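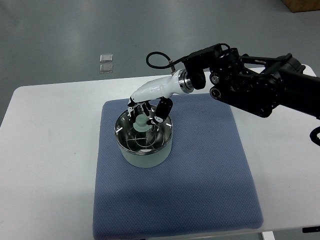
Liu asked on the tracker why we'd publish this set at all, given that the success flag can't be trusted and everyone who trained on the first release has already baked the mistake in. Fair question. The short answer is that the joint logs are still good and the first release is out there anyway, so it may as well have a proper warning on it.

Ladden Saucepan Set, revision 2

Contents: 200 episodes, one right arm and hand, one small mint-green saucepan with a glass lid, on a padded mat. Head camera video, joint positions, motor current for each finger, and a success flag.

What went wrong

The flag was set when thumb current passed a threshold and stayed there. We took that to mean the hand had hold of something. A thumb that has stalled against its own stop draws the same current. In 15 episodes the flag says success and the thumb was stalled. Our automatic check, which we were rather proud of, caught 7 of them. The rest were found by watching video.

The stall also matters for safety. The controller kept pushing for the full 12 second timeout with no fault raised, and the emergency stop was the only thing that would have cut it short. Wadia has since suggested a lower current limit. It's in the config, switched off by default, and I haven't seen enough runs to recommend it.
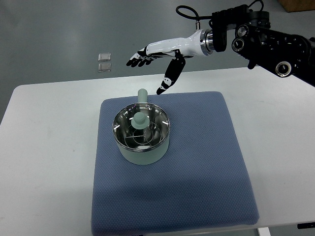

Maintained by Shih-chieh Fang, Balarbridge
Last revised: January

Before you use it

Ignore the column called success. Use success_reviewed, which was filled in by hand from the video. One reviewer did all of it, so treat it as an opinion.

Be careful with head camera views of the thumb near the pan handle. From that angle a near miss and a light touch can look alike, and I don't believe any score that claims to tell them apart from a single still.

The lid is clear glass with a steel rim and throws bright reflections. Depth estimates we tried on it were poor. We've left them out of this release.

Open issues

Thumb stall still raises no fault in the stock controller.
The threshold was picked by eye and never written down.
Revision 1 is still mirrored in places we can't edit.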